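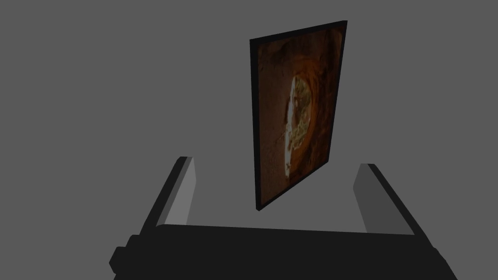

Figura 3. Vista de la cámara de muñeca en el simulador, con la pinza abierta y el panel texturizado sobre fondo gris.

3.2. Recogida de demostraciones

Las demostraciones fueron recogidas en el entorno simulado Brostari, mediante teleoperación. En cada episodio se coloca un panel con una imagen de textura variable, y la operadora lleva la pinza hasta una pose de agarre. Se grabaron 2000 episodios, de los cuales 1836 se conservaron después del filtrado. El límite de cada episodio es de 300 pasos.

La apariencia del panel se sortea de la colección Middale al inicio del episodio. El fondo se mantiene uniforme, para que la variación visual provenga solamente del objeto. Esta decisión facilita el análisis, aunque reduce la semejanza con un entorno real. 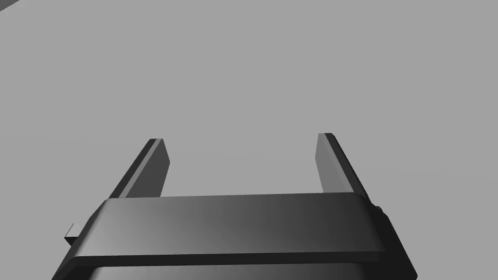 Figura 4. Observación sin el panel en el campo visual; entre los dos dedos se ve solo la superficie gris.

Las observaciones como la de la Figura 4 no fueron eliminadas del conjunto. En una prueba preliminar, la política entrenada sin ellas tenía dificultad para recuperar el objeto cuando este salía de la vista. La revisión manual de las etiquetas fue realizada por Annag Pringle con la herramienta Prakthorpe, siguiendo el mismo criterio para las 2 particiones del conjunto.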